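Ticket 715 : Préhenseurs portatifs, chiffrage du lot 2 et extension du poste de tri vaisselle
File : Achats équipement / Automatisation
Statut : en attente fournisseur
Priorité : normale 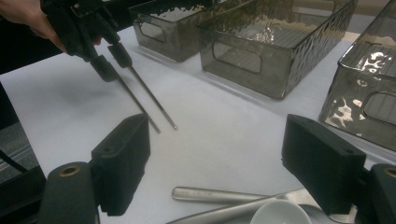 Demande initiale

Le poste de tri vaisselle fonctionne aujourd'hui avec du matériel prêté par l'atelier mécanique. Le prêt se termine en juin. Il faut chiffrer l'achat de préhenseurs portatifs en propre, les pièces d'usure associées et le mobilier, puis déposer le tout dans l'enveloppe Grevow avant clôture de la ligne.

Besoin exprimé : 6 préhenseurs portatifs, dont 5 en service et un en réserve. Doigts interchangeables, deux types à prévoir : mors plats pour les manches de couverts et les bords de tasse, tiges fines pour les pièces posées à plat. Bacs plastique translucides avec découpe de préhension, plateau de table blanc mat.

Consultation lancée auprès de deux fournisseurs : Imham et Clerus.

Suivi 1 – Périmètre technique

Précisions demandées par les achats. Réponses :

Interface doigt/corps : démontage sans outil souhaité, non bloquant. Une fixation à vis est acceptée si le remplacement complet d'une paire prend moins de cinq minutes.
Matière des mors : laissée au choix du fournisseur. Fournir la fiche matière et la dureté de la face de contact.
Tiges : métal, section fine, paire appairée en longueur. Tolérance d'écart entre les deux extrémités à indiquer au devis. Sans cette valeur, le devis est considéré comme incomplet.
Câblage : sortie côté opérateur, longueur suffisante pour contourner le bord de table sans passer sur le plateau.

Suivi 2 – Réception des devis

Imham : devis reçu, complet. Préhenseur et mors plats en catalogue, tiges sur plan. Délai annoncé 18 semaines pour l'ensemble, sans livraison partielle.

Clerus : devis reçu, incomplet. Tolérance des tiges non indiquée. Le kit de rechange est facturé par doigt et non par paire, ce qui fausse la comparaison ligne à ligne. Relance envoyée avec le tableau de dépouillement vierge à remplir.

Point bloquant n° 1 : le délai Imham dépasse la fin du prêt, même avec une commande immédiate.

Suivi 3 – Erreur d'imputation

La demande d'achat a été rejetée par l'outil avec le message « nature de dépense incompatible ». Cause identifiée : les doigts de rechange avaient été saisis sur la même ligne que les préhenseurs. Or les pièces d'usure passent en fonctionnement et les corps en investissement.

Correction appliquée :
– ligne A, investissement : corps de préhenseur, alimentation, câble ;
– ligne B, fonctionnement : mors plats, tiges, visserie ;
– ligne C, petit mobilier : bacs et plateau.

Nouvelle soumission acceptée. Le numéro de ticket reste inchangé.

Suivi 4 – Relance Clerus

Tolérance des tiges communiquée, conforme. Prix du kit repris par paire. Une fois les unités alignées, Clerus est moins cher sur la ligne B et plus cher sur la ligne A. L'écart total est faible et ne suffit pas à départager.

Critère retenu pour la suite : disponibilité des pièces d'usure. Un corps en panne immobilise un seul poste, une rupture sur les tiges arrête tous les essais de prise à plat. Demande envoyée aux deux fournisseurs : stock permanent, quantité minimale de commande, délai de réassort.

Suivi 5 – Bacs

La référence Ertürk initialement proposée n'est pas reconduite au tarif cadre. Deux options :
1. Parois lisses, même encombrement, découpe sur le petit côté seulement.
2. Parois martelées, découpes sur petit et grand côté, prix unitaire supérieur.

Avis du poste : option 2. La découpe sur le grand côté permet de saisir le bac sans le faire pivoter. Réserve à noter, la surface martelée donne des reflets marqués sous éclairage direct. Prévoir un diffuseur dans le budget éclairage, à traiter dans un ticket séparé.

Conditionnement carton à vérifier avant d'arrêter la quantité. Ne pas commander à l'unité, le port dépasse le prix de la pièce.

Suivi 6 – Réponses fournisseurs

Imham : mors plats en stock permanent. Tiges fabriquées à la commande, quantité minimale non négociable.
Clerus : mors et tiges en stock, réassort sous environ 6 jours ouvrés. Livraison possible des corps en deux tranches.

La livraison en deux tranches lève le point bloquant n° 1 : la première couvre les postes actifs avant la restitution du matériel prêté, la seconde apporte l'unité de réserve.

Proposition transmise : Clerus pour les lignes A et B, Ertürk option 2 pour la ligne C.

Suivi 7 – Retour du contrôle budgétaire

Lignes A et C validées. Ligne B renvoyée pour justification de la consommation annuelle de tiges. L'historique du prêt ne distingue pas les remplacements pour usure des remplacements pour déformation après choc. Faute de donnée exploitable, la quantité est ramenée à une paire de rechange par préhenseur, réserve comprise. Révision prévue après le premier trimestre d'utilisation.

Ligne B resoumise avec cette quantité.

Actions ouvertes
– Clerus : confirmer par écrit le calendrier des deux tranches.
– Achats : vérifier que les frais de port de la seconde tranche sont inclus au devis.
– Poste de tri : ouvrir une fiche de remplacement des doigts avec motif obligatoire (usure, choc, autre).
– Atelier mécanique : demander une prolongation écrite du prêt, à utiliser seulement si la première tranche glisse.

Ticket maintenu ouvert jusqu'à réception du bon de commande signé.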